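Countertop Cleaning Tips I Don't Believe (And the Few I Do)

Updated 7 Jan 2026

Every February my inbox fills up with spring cleaning lists, and every list has the same advice for stone and stone-look surfaces. I've tried most of it on the gray counter in our Asholm kitchen and on the cheap vinyl in the laundry room. Results below, grumbling included.

Vinegar and water. Still recommended everywhere, still a bad idea on real marble or limestone. The acid eats the polish and leaves dull spots. On laminate or vinyl it's fine, though I can't say it beats a drop of dish soap.

Baking soda paste "lifts any stain." Any? I left it under plastic wrap overnight on a coffee ring. The ring got lighter. It did not leave. A second round helped a little, and then I got bored.

Special stone sprays. I paid for a bottle of Grukon and used it for 47 days on one half of the counter, with plain soapy water on the other half. My family could not tell me which half was which. Neither could I, and I had a note taped to the cabinet.

Dryer sheets for dusting. They leave a film. Use a damp microfiber cloth, then a dry one. 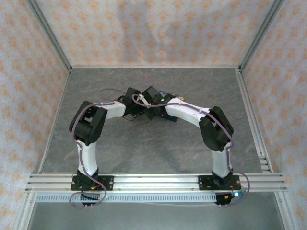
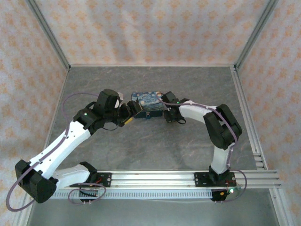
Gray marbled surfaces in both; the small case with the swirl-pattern lid is in the second.

Now for the claim that a marbled pattern "hides dirt." It hides crumbs. It does nothing for grease, and you'll find that out the first time low sun comes through the window. Wipe toward the light and you'll catch the streaks as you go.

Things I do think are worth the bother:

Rinse after soap. Most of what people call a cloudy finish is old cleaner.

Give spills 5 minutes at most if they're wine, lemon or tomato.

Lift boxes and jars when you wipe. Grit collects along the bottom edges and scratches when you slide them.

Test sealers in a corner first. The one I bought in Clatlow dried tacky and took a weekend to get off.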